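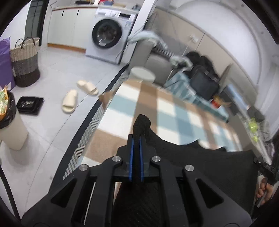

Black fabric held between the blue pads, plaid cloth underneath.

Gripper toolchain: Brodau 2 replaces the segmentation step

The July 2019 release of Brodau, the perception module in the Drikex stack, changes how fabric is separated from its background. The earlier version assigned each pixel to cloth or support surface by color and local texture. It worked on a plain tabletop and failed on patterned covers, where every stripe boundary was a candidate garment edge.

Brodau 2 runs edge detection only after a background pass has fitted the repeat of the pattern. Edges that follow the fitted grid are discarded. What remains goes to the contour tracker, which returns a closed outline and a confidence value for each segment. Segments hidden by the gripper fingers are marked as occluded and are no longer filled in by interpolation.

Dark garments are still the weak case. Inner folds give very little contrast, so the planner gets a good outline and almost no information about layers. For now, grasp candidates on black cloth are limited to corners and raised folds close to the outline.

Motion blur is handled separately. Frames above the blur threshold are kept for tracking but dropped from outline fitting. On the Gindville test set of 3,000 frames, 707 were dropped under the default threshold. The value can be changed per session in the configuration file.

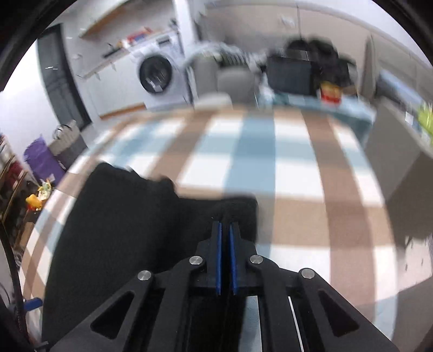
Planner and tooling changes

Rocha, the grasp planner, now reads the occlusion flags directly. Replanning is capped at 400 ms; past that limit, the previous plan is held and a warning is logged. The log viewer shows outline and grasp candidates on one timeline.

Configuration files from the previous version must be converted before first use. The old format will be supported until September.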